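Flarkari Color Words

README and data card, last updated 3 June 2021

Welcome, and thank you for stopping by! Flarkari Color Words is a collection of short written passages in which people talk about the colors of things at home: curtains, bathroom tile, a couch somebody's aunt picked out, the paint that looked so nice in the store. We put it together for people who study how color names get used in ordinary writing, and we've tried to keep it small enough that you can read a good chunk of it yourself over a pot of coffee (which we warmly recommend before you run anything on it).

What's inside

The release has 2,000 passages in one tab-separated file called passages.tsv. Each row carries a passage ID, the text, the color words found in it, the thing each color word belongs to, and a column of notes. The notes column is messy. We thought about tidying it and decided to leave it alone – there are good remarks in there, and some of them run on nearly as long as the passage.

A second file, names.tsv, lists the 708 different color names that turn up, with spelling variants grouped together. "Gray" and "grey" share a group. "Off-white," "off white" and "offwhite" share another. "Greige" has its own row and always will, as far as Irén Erdős is concerned.
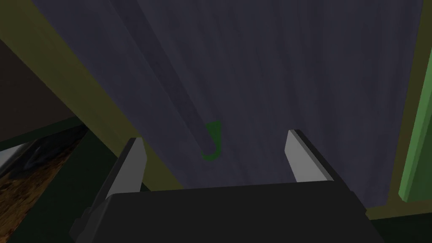 Slate blue with lavender-gray on the lit side of the fold; small curved shape in deep green.

Where the text comes from

Most passages were written for us by readers of the Cletberg household bulletin, who answered an open call in January and gave written permission for reuse. The rest came from the bulletin's old letters pages, retyped by hand by Tamás Szabó and Hanane Zerouali. Street names, phone numbers and last names were taken out as we typed. If you find one we missed, please write to us and we'll fix it in the next release.

Bulletin passages keep the page number of the bound set they came from, placed on a line of its own before the text, exactly as it stood in print. It looks a bit odd when you first open the file, and your parser will need to know about it. One entry is laid out below with its page line in place. 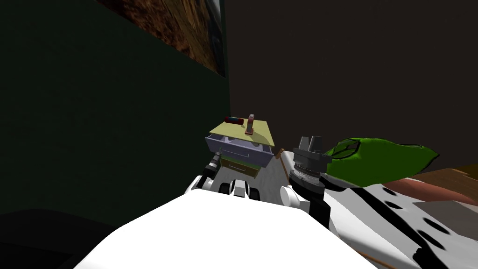
p. 800

"We went back and forth on green for the bedroom. My husband says it's a dark green and I say it's a bottle green, and the man at the paint counter said hunter, so that's three names for one wall. By lamplight I'd call it nearly black down by the floor. I do like it with the pale yellow next to it."

In names.tsv, that letter gives you dark green, bottle green, hunter, nearly black and pale yellow. All of them count, the last one included, even though the writer never says what the pale yellow thing is. In cases like that the object column says "unstated."

How the labeling was done

Each passage was read by 2 people working separately, and then Lilla Kelemen went through the disagreements. We label the words the writer used and leave the true color of the object out of it entirely. If someone writes that her navy rug is black, she has given us both navy and black, and both go in.

Modifiers stay attached, so "dark charcoal gray" is one name. Comparisons such as "the color of weak tea" are kept whole and marked with a C. Brand paint names are marked with a P and left out of names.tsv.
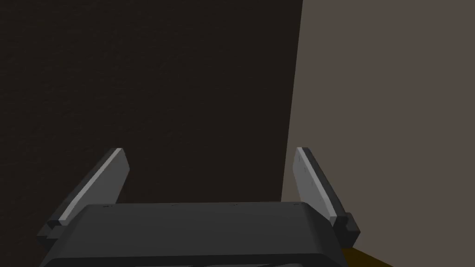

Dark charcoal gray.

Known problems

Blue and gray gave us the most trouble by far, and they make up the longest thread in the notes column. Writers slide from one to the other within a single sentence, and the readers slid right along with them. Take the big smooth surface in the last picture, which Yvette Després would file under slate blue without blinking, though the faint streaks running through it go lighter and darker and you could make a fair case for blue-gray. We ended up allowing both names to stand wherever a writer used both. Please don't merge them without reading the notes first. 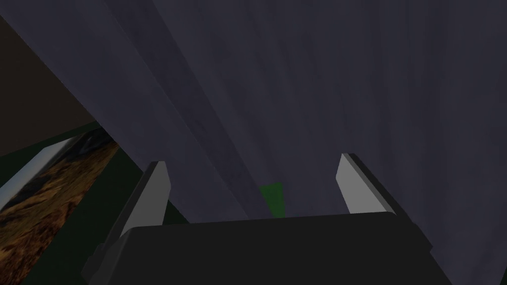 Browns are thin on the ground in this release, and we would love more of them. People write pages about their blues and then give the hallway one word, "brown," and move on. Some of that is surely the subject: a dark, nearly featureless patch like the one at the upper left doesn't give a writer much to hang a longer name on, and beside a blue-gray with streaks in it the brown tends to get skipped. If you have letters or diaries with good brown words in them (chestnut, tobacco, that sort of thing), we'd be so glad to hear from you.

The passages are all in English and lean heavily toward living rooms and bedrooms. Kitchens are scarce, and garages hardly appear. Please don't use the counts to say which colors people own or prefer, as the call for letters asked for rooms the writer had strong feelings about.

Using the files

Both files are UTF-8 with a header row. Quotation marks inside passages are straight, even where the bulletin printed curly ones. You're free to share and adapt the collection for any purpose as long as you credit it as Flarkari Color Words and mention which release you used.

Corrections go to Irén Erdős, and new passages go to Hanane Zerouali, who will send you the permission form.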